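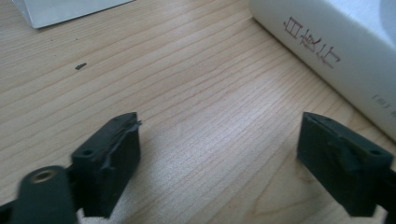

Pad wear on the hand-held grippers

August 2021, Peltdale bench notes, Elvia Cisneros

Picking up from Irfan's message last night, in which he said (very politely, as always) that the book was slipping on him and could I please have a look. I had a look, and oh dear. The rubbery padding on the inner face of the left finger has torn and is peeling away in a ragged strip near the top, enough to stick out past the edge of the block. The right finger is rough and torn along its inner side too, with little lighter flecks in it. There was also a small dark crumb on the table that may well be a bit of pad. I put it in an envelope and wrote "pad?" on it, which is as far as I'm willing to commit myself.

The fingers themselves seem fine to me. I checked the mounting screws and they were snug, so I'm leaving the hardware alone and worrying about the pads only.

We fitted this set in May, out of the Nasution sheet, and the log shows more than 600 grasps since then. The set before it went to 400 before Kiran swapped it, and Kiran swapped it on a hunch, so I can't say that 400 was a limit of anything. What I can say is that we had no inspection written down anywhere, and I'm as guilty of that as the rest of us. I must have handled these grippers every morning and looked straight past the pads.

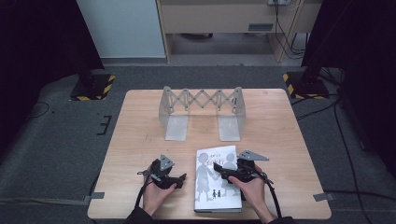

3 min read

Intan and I talked for a good while about the book task, and whether it's simply hard on the fingers. Picking up a hardcover lying flat on the table means getting a jaw in under the board, and we both suspect the corner of the cover is doing the cutting. Bayu thinks it's the glue letting go first and the tearing coming afterward. He could be right - the old Clonder pads used to lift at the top in just that way - and I'd like to settle it before we order more of the same.

The part that bothers me more is the data. If the pads were shedding for a while, then some of the recent takes have slips in them that belong to the rubber and have nothing to do with the person holding the gripper. Irfan remembers the slipping getting worse over his last 100 takes or so, and I've marked those in the Drernar log as "pads suspect". Please don't delete them, just keep them out of the training set for now.

To do:

New pads on both fingers, both sides, from a fresh sheet (me)
Old pads bagged and labeled, glue side up so Bayu can see it
Pad check at the start of every session, with a line in the log, even if the line only says "ok"
Repeat the book pickup with the new pads and compare (Intan, Irfan)
Ask Kiran where the other 2 sheets went, I've been through every drawer and the cupboard as well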